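The dispenser leaked again and this time I found the cause

Wed 10 February

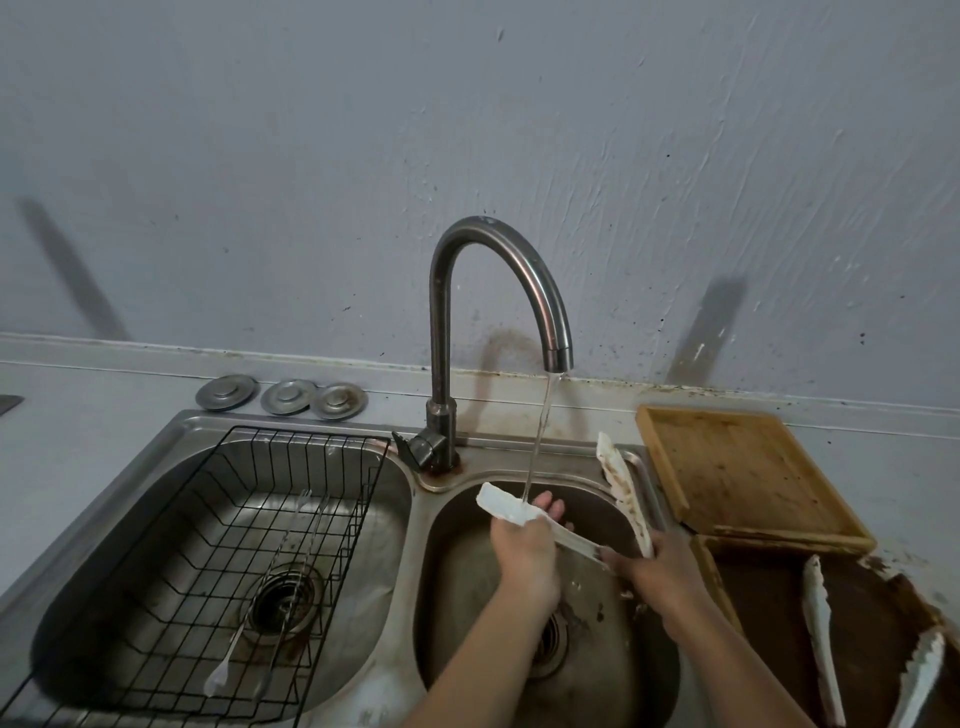

White plastic tongs and utensils under the tap, with the brown tray still to do.

I have been building a small sauce dispensing arm on and off for a while now. It is a secondhand Hlongwane desktop arm with a Prurness peristaltic pump bolted to the shelf behind it and a length of silicone tube running out to a nozzle. The job is simple. It goes to a position over a dish, pushes out a set amount of brown sauce, pulls back and goes to the next dish. I call the whole setup Memmont, after the street I lived on when I started it.

In January it ran for 11 sessions with no trouble beyond a clogged nozzle. Last weekend it put most of a batch on the counter.

What happened was this. I had programmed 20 dishes. The arm did the first few correctly. Then it stopped moving between positions and the pump kept going. I was at the other end of the kitchen on the phone. By the time I got back the sauce had run off the tray and was heading for the wall. I pressed the stop button on the controller and the pump did not stop. I had to pull the plug.

That second part bothers me more than the mess. Sauce can be cleaned up. A stop button that doesn't stop everything is a real fault, and I had been running it that way since the beginning without knowing.

I left the tray until after I had done the small stuff, and it had set hard by then. Scraping it took most of the evening.

The next day I went through the log. There are two separate problems.

The first is the stall. The arm controller threw error 61, a position timeout on the shoulder joint. I took the cover off and found the cable to the joint encoder had been rubbing on the edge of the bracket. The insulation was worn through in one spot. When the arm reached far enough out, the signal dropped and the controller gave up and held position. That is reasonable behavior on its part.

The second is the pump. My script sends a start command to the pump, moves the arm, and sends a stop command when the move is finished. If the move never finishes, the stop is never sent. The pump has no idea the arm exists. It also has its own power supply, so the stop button on the arm controller has no effect on it. I wired it that way because it was quick, and I meant to go back to it.

Changes so far:

New encoder cable, routed on the outside of the bracket with a clip and some slack.

The pump and the arm now both run through one relay, and the stop button opens that relay. I tested it with water, first with the arm moving and then with the arm parked. Both cut out each time.

The pump command now carries a maximum volume. I set it at 300 ml for a full run, with a much smaller limit per dish. If the script hangs, the pump quits by itself.

Still to do is a drip tray with a proper lip. I also want a float switch in it, wired to the same relay, but I haven't picked one yet. The leftover Nudura foam block I had been using to prop up the tubing is going in the trash, as it soaked up sauce and I can't get it clean.

I've also stopped leaving the room while it runs. I used to do that all the time - start it, go fold laundry, come back to filled dishes. With the relay in place it would probably be fine, but I would like to see a couple of full runs with real sauce before I go back to it.

If you have a similar setup with a pump on its own supply, press your stop button with the pump running and see what happens. It takes a minute. I'll post the wiring diagram once I have redrawn it, since the current one is in pencil and has a stain across the relay.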